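Fero laundry set, README

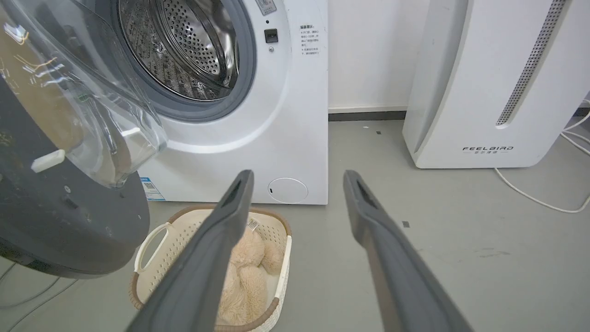 Zorkalville, 31 July 2019

Hi! If you've ended up in this folder you're probably either in the robotics club or about to join, so welcome. Fero is our summer project: get a plush toy out of a laundry basket and into a front-loading washer with a two-finger gripper, using only what the wrist camera sees. I'm the one who keeps the files tidy (sort of), and Fasil Kahsay wrote nearly all of the recording code, so code questions go to him and folder questions go to me.

What you get

There are 200 episodes, one folder each. Inside a folder you'll find the wrist camera pictures as numbered JPEGs, a CSV with the joint angles and the gripper opening, and a short notes file. Please read the notes before you use an episode! Fasil and I typed them during the sessions and our spelling is terrible, but they say things like "bumped the door, kept going" that you won't find anywhere else.

The pictures were saved at 20 per second. The CSV runs on its own clock, so match rows to pictures by the timestamp column and never by row number. I lost a whole evening to that one in June.

How an episode goes

We start with the washer door open and the toy in the basket, fingers spread, arm pointed toward the machine. The driver takes the arm down to the basket, closes on the toy, lifts, goes through the opening and lets go inside the drum. Closing the door isn't part of the task. We want it to be, but the little latch hook on the door window is hard to line up with and we ran out of time.

Long fluffy fur is harder than we expected — the fingers can close on a big tuft of it and the toy still stays put. Those tries are marked "fur" in the notes and I left them in on purpose. If you only want clean runs, filter on the outcome column (done, dropped, stopped).

Known problems

The clear plastic on the door throws bright streaks, and our first drum detector loved them. Mask the door or add some brightness changes in training.

The drum holes and the basket sides are both full of little openings, so anything that looks for "lots of small holes" will mix them up. Ask me how I know.

In 3 episodes the CSV stops early. They're listed in skip.txt and the loader leaves them out unless you tell it otherwise.

Splits

Use the split files in the top folder — please don't shuffle your own, or we can't compare scores before the Sostberg meet. Olanrewaju Haruna made them so that runs from one session stay together. There are 2 versions, and the one called split_b is the one to use. split_a is only there so the old Aigner team results can be repeated.

Still to do

Door closing, more toys, a proper loader test. Fasil also wants to redo the gripper calibration, so check the calib file in the folder you're working from before you copy numbers out of it.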